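Strength and Conditioning Forum
Board: Facilities, Programming and Coaching Practice
Thread: Rest intervals on lower-body days – proposed change to centre guidelines

Posted by: Zirkari_Programs
Status: Facility account
4 replies

Good morning, all. Zirkari is reviewing the written guidelines issued to members who follow our supervised lower-body program. The current version prescribes a uniform rest of two minutes between working sets, regardless of the exercise. Several of our coaches have recommended that this be replaced with a tiered schedule, and we would welcome comment from other centres before the revision is finalised in March.

The proposed schedule is as follows. Back squat, front squat and conventional deadlift: three to four minutes. Leg press, Romanian deadlift and split squat: two minutes. Calf raise, leg curl and leg extension: 60 to 90 seconds. Members in their first 16 sessions would remain on the present two-minute rule, so that they are not asked to manage several intervals while still learning the movements.

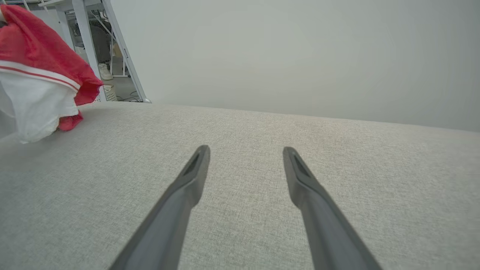 The principal objection raised internally concerns the length of the session. A member performing five sets of squats and four sets of deadlifts under the new schedule would require considerably more time on the platforms, and our evening bookings between 5.30 pm and 7 pm are already at capacity. Management has asked whether the benefit justifies the additional floor time. Any experience that other facilities can offer on this point would be appreciated.

Posted by: drallon_floor
Status: Member
Reply 1

Thank you for raising this. Drallon adopted a comparable arrangement last winter, and in our assessment the longer interval for squats and deadlifts is warranted. Members working at or above 80 per cent of their estimated maximum were routinely failing to complete the prescribed repetitions in the third and fourth sets. Once the interval was extended, most completed the work as written, and our coaches spent less time reducing loads part-way through a session.

With respect to capacity, we addressed the matter by pairing members at each rack. While one lifts, the other rests and assists with plates. This does require that the pair be of similar height, as repeated adjustment of the safety arms defeats the purpose. We would also suggest that your guideline state plainly when the interval begins. Ours is measured from the moment the bar is returned to the rack. Before that was put in writing, members were timing it in several different ways.

Posted by: boros_strength
Status: Member
Reply 2

I must respectfully disagree with the proposal, at least in its present form. Boros serves a membership that is largely over 50, and the majority train for general health. For this group, a four-minute interval has two consequences that I do not consider desirable. The first is that members cool down, particularly in the winter months in a building with limited heating. The second is that they leave before completing the accessory work, which for many of them is the portion of the program with the greatest practical value.

We reviewed 1,547 attendance records before settling our own policy. Sessions scheduled to run beyond an hour were abandoned early far more often than shorter ones. I accept that this tells us nothing about strength outcomes. It does, however, suggest that a program which is sound on paper may not be the one that members carry out.

My preference would be for a range of two to three minutes on the compound lifts, with the coach given discretion to extend it where the load requires. I would also query the 16-session threshold – some members are confident after six, and others will need a good deal longer.
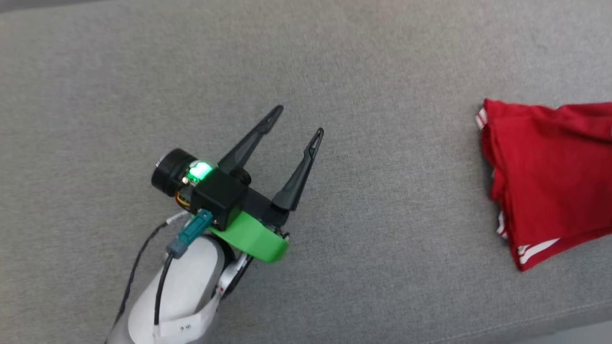

Gripper and camera module over grey upholstery.

Posted by: drallon_floor
Status: Member
Reply 3

The point about older members is a fair one, and I would not wish to see four minutes imposed on a person performing goblet squats with a light dumbbell. The remedy, in my view, is to tie the interval to the load as well as to the exercise. Our guideline applies the longer rest only above a stated percentage, and everything below that remains at two minutes.

I am less persuaded by the concern regarding members cooling down. A short walk between sets is sufficient in most cases. As for the attendance figures, it would be useful to know whether the abandoned sessions were supervised. Unsupervised members at our centre tend to leave early whatever the program says.

Posted by: Zirkari_Programs
Status: Facility account
Reply 4

We are grateful for these contributions. The draft will be amended to include a load criterion for the longer interval, and the definition of when rest commences will be added to the first page. The fixed threshold for newer members will be referred back to the coaching team, with the suggestion that it be replaced by a coach's sign-off on the squat and hinge patterns.

On the question of capacity, we intend to trial paired racks for 30 sessions before any change is made to the booking system. Drukano has kindly agreed to share the wording of its own rack-sharing policy, and this will be attached to the thread once permission has been confirmed in writing.

Would boros_strength be able to advise whether the records mentioned above distinguish between supervised and unsupervised attendance? Comments on the draft remain open until the end of the month.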